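Basic Surgical Skills, Session 2
Suturing a short incision: needle, bites and knots
Notes by Agnes Kinnear, revised September

Bring these notes to the skills room. Read the section on needle angle before you come, as we will not go over it again at the bench. The pads are reddish-pink tissue pads with a short cut near the middle. Work on the cut you are given and do not lengthen it.
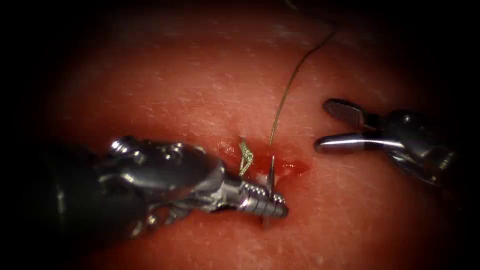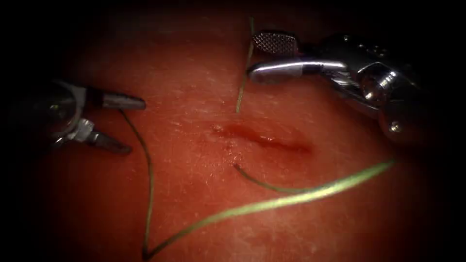 1. Looking at the wound first
Find both ends of the cut before you pick up the needle. Look at the edges. If they are puffy or rolled in, the first stitch will tend to sit too shallow on one side. Dab any fluid away from the line – don't wipe along it, or you will drag the edges out of place. Decide where the stitches will go. On a short cut, start in the middle and then halve the distance on each side.

2. Holding the needle
Hold a curved needle two thirds of the way back from the point. Too near the thread end and it will bend or turn in the jaws. Too near the point and you won't have enough length to come out on the far side. Keep the tips of the jaws clear of the tissue.

3. The bite
The point goes in at a right angle to the surface. Most first attempts go in at a slant, and the stitch then tears out when it is tightened. Follow the curve of the needle with a turn of the wrist and let it come up through the other edge, the same distance from the cut as it went in. Both sides should be the same depth. If they aren't, one edge will ride over the other. Take the stitch out and do it again.

4. Thread
Pull through slowly until a short tail is left. Keep the long end where you can see it and out of the way of the next bite. Thread loops round instruments very easily, and a loop you haven't noticed will tighten when you move off. Never grip with the jaws any part of the thread that will stay in the wound.

5. Knots
Square knot, three throws. Lay the first throw flat and bring the edges together until they just meet. Pale, bunched edges mean it is too tight. Change direction for each throw. Cut the ends to the length shown on the bench card.

6. Common faults from last year
Bites too close to the edge. Uneven spacing. Knots left sitting on the cut when they belong to one side. Slamet Hidayat has marked sheets showing all of these if you want to look through them.

Practice and sign-off
The practice bench is in room 29. Book with Zahira Entili, extension 957. You need 2 signed sheets before Session 3. Used needles go in the sharps box, including bent ones.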